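FOR IMMEDIATE RELEASE

Guillot Craft Supply Opens Summer Paper Lantern Program in Durnmont

DURNMONT, July 17, 2024 – Guillot Craft Supply today announced the opening of its Summer Paper Lantern Program, a series of hands-on classes for adults and families at the company's Durnmont store. The program will offer 144 places in its first season, with materials included in the class fee.

Participants will learn to cut, fold and glue paper panels over a light wire frame, and will finish their lanterns with stamped borders, pressed leaves or cut-paper shapes. Each class lasts one evening. No earlier craft experience is required, and children may attend with an adult.

The program was developed with Semar, a paper mill that has supplied Guillot with colored sheets for its card-making range. Semar will provide a new heavyweight tissue in 35 colors, all of which will be sold by the single sheet at the store during the season. The tissue accepts water-based glue and most stamp inks. Customers who prefer paint are advised to test a small piece first, as thin washes may cause the sheet to wrinkle.
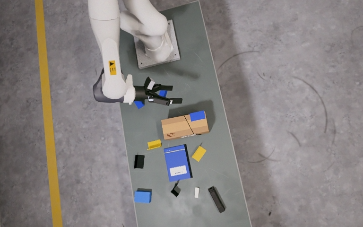 A white robotic arm with a black two-finger gripper over a table of separate items

From Hadiza Okeke, Director of Programs, Guillot Craft Supply:

"Our customers have asked for projects they can finish in an evening and hang up at home the same night," said Okeke. "A lantern is a good place to start. The tools are simple, the paper is lovely to handle, and no two people choose the same colors."

Classes will be taught by members of the store's regular teaching staff. The standard project is a round hanging lantern, while returning students may choose a folded star or a long panel lantern with a cutout pattern. All designs are intended for indoor use with battery-powered lights. Candles and other open flames must not be used.

In connection with the program, Guillot will introduce the Fidine Lantern Kit for customers who wish to work at home. The kit contains wire, tissue, a folding tool, a bottle of clear-drying glue and printed patterns for 5 lanterns. An initial run of 200 kits has been prepared for the Durnmont store. Refill packs of tissue and wire will be sold separately.

Places may be reserved in person at the store's front counter or by telephone during opening hours. Schools and community groups may request a private class by writing to the programs office. Reservations may be moved to another evening if the store receives two days' notice.

About Guillot Craft Supply
Guillot Craft Supply sells paper, adhesives, stamps and general craft materials to home crafters and teachers. The company is based in Durnmont and offers classes throughout the year.

Media Contact
Programs Office, Guillot Craft Supply, Durnmont

###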